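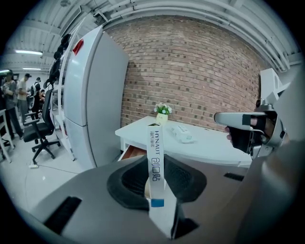

A narrow box of adhesive bandages held upright near a white desk with an open drawer.

Fondbridge to Give First-Aid Supplies a Set Place in Furnished Apartments

PRINDAU, January 26, 2025 -- The Fondbridge housing office has adopted a new furnishing standard that sets aside one desk drawer in each of its furnished apartments for basic first-aid supplies. The standard applies to all 273 furnished units managed by the office in Prindau and will be introduced building by building, beginning with the Fekete residence.

Under the standard, every apartment will be handed over to new tenants with a box of adhesive bandages, a roll of gauze, medical tape, a pair of blunt-tipped scissors and a printed card listing local emergency numbers. The items are to be kept together in the top drawer of the desk in the main room. Tenants who already live in the buildings will receive the same items at their next scheduled inspection or may collect them from the ground-floor office beforehand.

The office said the change follows a review of the household inventory carried out during the past year. The inventory had listed a first-aid kit for each apartment but had not said where the kit should be kept. Inspectors found kits in bathroom cabinets, on top of refrigerators, in hall closets and, in several cases, in storage boxes that had not been opened for some time. Many tenants told inspectors that they had bought their own bandages without knowing that the apartment already contained a supply.

"The inventory is of use to a tenant only when the tenant can find what is on it," the office said in its written notice. "A drawer in the main room can be reached quickly from the kitchen, where most small cuts occur, and it keeps paper packaging away from steam."

The Fekete residence contains 108 of the furnished apartments. Work there is scheduled to be completed by May. The remaining buildings will follow in the order of their regular inspections, and the office does not plan separate visits for the purpose. Tenants will receive written notice at least 3 days before staff enter an apartment, as provided in the standard lease.

The desks were selected last year as part of a general replacement of furniture in the main rooms. They are supplied by Ovow, which also holds the contract for shelving and bed frames in the same buildings. The office stated that no new furniture will be purchased for the first-aid program. In apartments where the older desk without a drawer is still in use, a lidded tray will be placed on the lowest shelf of the bookcase until the desk is replaced.

The notice also sets out what should not be stored with the supplies. Prescription medicine, cleaning products, batteries and loose blades are to be kept elsewhere. Households with small children may ask for a drawer latch at no charge. The latch is fitted by maintenance staff and must remain in place when the tenant moves out.

Bandages are to be left in their original box so that the size, the instructions and any expiration date stay with them. The office noted that the residences house tenants from many countries and that a good number of them prefer to buy products labeled in a language they read. Such products may be kept in the drawer in place of those supplied. When an apartment changes hands, staff will remove opened packages and put in a new set, whatever brand the previous tenant used.

The standard includes a short section on the desk surface itself. Plants, lamps and small personal items are permitted, and tenants are asked to keep the space in front of the drawer clear enough for it to open fully. Potted plants should stand on a saucer or mat to protect the finish. Water damage to the desktop will continue to be assessed under the existing schedule of charges, which has not been changed.

Replacement supplies will be available from the ground-floor office in each building during posted hours. A tenant may request up to 2 boxes of bandages in a calendar year without charge. Additional boxes may be purchased at cost. Supplies that have been used do not need to be reported, and no deduction will be made from a deposit for missing first-aid items.

The office emphasized that the drawer is meant for minor cuts and scrapes only. Larger first-aid cabinets remain in the laundry room and beside the main entrance of each building and will be checked on the same schedule as the fire extinguishers. In an emergency, tenants should call the emergency number first and then notify the duty desk.

A copy of the full standard may be read at the Fondbridge office or requested by mail. Comments from tenants will be accepted until the Fekete residence is completed, after which the text will be reviewed before work continues in the other buildings.

Reader comments

fekete_4th_floor
We had our inspection already and got the tray, as we still have the old desk. It fits on the shelf but the scissors don't lie flat. Will the tray be collected when the new desk arrives or do we keep it?

Tenant since the old boiler
Good idea. Ours was behind the water heater for years and the tape had gone yellow. Please print the emergency card in larger type this time.

M. in Prindau
Does the drawer rule apply to sublets? The notice does not say. Also I use the top drawer for my work papers and would like to use the second one if that is allowed.

Fondbridge office
Sublet apartments are included. The second drawer may be used if the card is placed on top of the supplies and the inspector is told. Trays will be collected with the old desk.

windowbox
Saucers under plants has been in the lease forever. Could the office stock some? The hardware store near Fekete closed.

Contact the housing office | Notices archive | Copyright 2025 Fondbridge | Back to top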